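Paid by the grab: local firm wants 64 people to teach its robots to tidy up

By Angus Sutherland

Anyone who has ever put away the dishes can now be paid for it, up to a point. Hedel, a small automation firm working out of a former carpet showroom on Velten Road, is looking for 64 people to spend their evenings picking up household objects with a hand-held gripper while a camera on the tool records every move.

The recordings go into a learning program called Randska. The company says that with enough examples, Randska will be able to run a robot arm that clears a bench or restocks a bathroom shelf by itself. It has been saying something close to that for a while, and no customer has yet been named.

I went along on Thursday at half past six, when a session was already under way. There is not much to see. People stand at tables, squeeze a handle, move a thing from one spot to another and do it again. The objects are the sort you would find under a sink or at the back of a laundry cupboard, and the firm likes them awkward. Metal is a particular favourite, as shiny or slotted items are harder for a program to judge than a plain block.
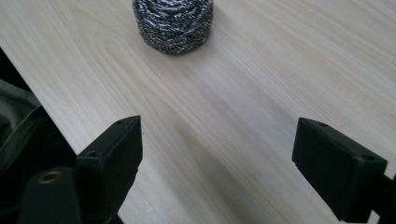
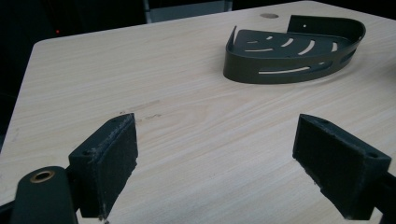
Page last changed: Thursday, 9.40 pm

Each person is asked for 340 good recordings before the full payment comes through. A recording counts as good if the object is approached, gripped, moved and let go without a fumble. Fumbles are paid at a lower rate, though Hedel would not tell me what that rate is or who decides what a fumble looks like.

That question matters more than it sounds. If the clumsy attempts are mostly thrown out, the program will learn from people having a good day. Homes are full of things that slip, roll and catch on each other, and a robot that has only watched tidy work may have no idea what to do when a scourer snags on something.

Adhiambo Ndung'u, who runs the data side at Hedel, said the failures are kept and labelled separately. "We do use them. We just don't want them mixed in with the clean ones at the start," she said. When I asked how much of the collection was made up of failures, she said the figure changed from week to week and she would rather not give one.

She was more open about why the company is using people with hand tools at all. A robot arm is slow to drive by remote control and expensive to have sitting idle, while a person with a gripper can start after a short lesson. The view from the tool is also close to what the finished machine would have, so the firm hopes the lessons will carry across.

Hopes is the word she used, and it is a fair one. A human wrist bends in ways a cheap arm may not. People brace an elbow, lean in, change their minds halfway. Some of that ends up in the recording and some of it doesn't. Ms. Ndung'u agreed this was a problem and said the software removes movements the arm could not copy. I asked to see that working and was told a demonstration might be possible in May.

An earlier project by the same owners, Zapata, was meant to sort returned goods in a warehouse. It was wound up after two trials. Hedel says the trouble there was too few examples, and that this is the reason for the present push. That may be so. It is also what you would expect a company to say when it is asking for more money to collect more examples.

The people doing the work seemed cheerful enough. One man in his sixties told me it was easier on the feet than his last job. A student at the next table said her hand cramped in the second hour and she had begun swapping sides, then wondered aloud whether that was allowed. The instruction sheet I was shown did not say.

The sheet was clearer on privacy. Cameras are to be pointed at the table, voices are not recorded, and rings and watches should come off. It did not say how long the recordings are kept or whether they can be sold to another firm. Ms. Ndung'u said there were no plans to sell them. She confirmed that the agreement people sign would permit it.

Shifts run for two hours on weeknights. No experience is needed, but applicants must be over 18 and able to stand for most of the session. Those interested can ask for a copy of the agreement at the Velten Road front desk before they sign up, and they should read the part about payment and the part about ownership before they pick up a gripper.

The company would not say when a robot trained on the recordings will be shown to the public. It has asked council for permission to extend its opening hours to 10 pm, and neighbours can comment on the request in writing.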